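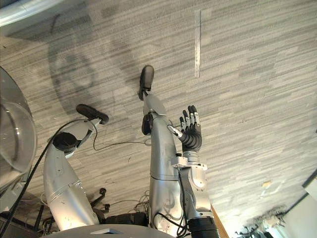 The grey carpet, with its light and medium bands, running off on the diagonal.

New carpet at Trestville community hall divides the town, mostly along the stripes

25/08/2021

The Trestville community hall has a new floor, and opinion on it has settled into two camps: those who like the grey carpet, and those who have been forced to walk across it on the way to complain about something else.

The carpet was laid over the winter break in the main room and the side room. It replaces a maroon one that had been down long enough to have its own geography, including a pale patch near the kitchen hatch known to generations of indoor bowlers as the Lake. The new one is streaked in light and medium grey, with a brushed look that the supplier's brochure calls "coastal". Trestville is a four-hour drive from the coast.

The product is from a range called Durnomo and was supplied and fitted by Olvera, the flooring firm on the highway side of the roundabout. The job covered 699 square metres, counting the side room and the short passage to the toilets, and came in at the quoted price. The hall's newsletter reported that last part in capitals.

Most of the argument has been over direction. The bands were supposed to run parallel to the stage, or so many users of the hall understood from the plan pinned up by the front door in March. Depending on where you stand, they now seem to run parallel to the stage, to the fire exit or to nothing in particular. Walk in by the side door and the whole floor appears to be heading for the car park.

Olvera says the carpet was laid to the plan and that the plan was drawn to the longest wall, which in a hall extended on 3 separate occasions isn't square to any of the others. The firm has offered to come back and look at the joins. It hasn't offered to come back and look at the walls.

The dance classes were the first to feel the difference. The Thursday-night group used to line up along a seam in the maroon carpet and now has to choose a stripe, with the result that the back row finished its first session a good deal closer to the piano than it started. Masking tape was put down. The tape was then taken up, as it breaches the care instructions, and chalk has been ruled out on the same grounds.

Those care instructions run to 2 pages and are now laminated beside the urn. Spills are to be blotted and never rubbed. Chairs are to be lifted and never dragged. Tables with metal feet are to stand on felt pads, which are in the drawer under the sink, or were until the preschool's craft morning. Tomato sauce gets a paragraph to itself.

In the carpet's favour, it's a great deal quieter. The old floor had lost its underlay in places and every late arrival at a meeting was announced by a thud. Readers at the monthly book group say they can now hear one another, and that this has made the discussions longer. The indoor bowlers have been more guarded. Their mats sit flat, the colour is easy on the eye, and the Lake, which used to drag a bowl left at a useful moment, is gone. At least two long-standing members are thought to have built their whole game around it.

The colour was put to a vote. Over 975 slips went out with the rates notices, offering a choice of grey, blue or a green named Semard Moss, after the creek. Grey won easily. A letter in the following week's paper pointed out that the blue and the green had been printed in black and white, so that all of the samples on the slip were grey, and asked whether the result should stand. It stood.

Shadows have turned out to be another talking point. The hall lights were left as they were, and on the paler surface anyone standing under them throws a large soft shape across the floor. The amateur theatre group, which spent years trying to get an effect of this kind for its ghost plays, is delighted. The badminton players would like something done.

What to do with the old maroon carpet has been decided, more or less. Most of it went to the tip. The better lengths were cut up and offered at the front door, and were gone by lunchtime to people who wanted something under the ute, the dog or the tomatoes. The section that contained the Lake was asked for by the bowlers and is rolled up behind the stage while they work out where it might go.

Hall users are asked to wipe their feet at both doors and to keep bikes outside. Shoes with black soles are allowed for now, though anyone leaving marks may be handed a cloth. The hall is open for bookings at the usual rates, and the spring fair will go ahead in the main room with the cake stall moved back onto the lino. The sausage sizzle stays in the car park, as it always has, on the side the stripes are pointing to.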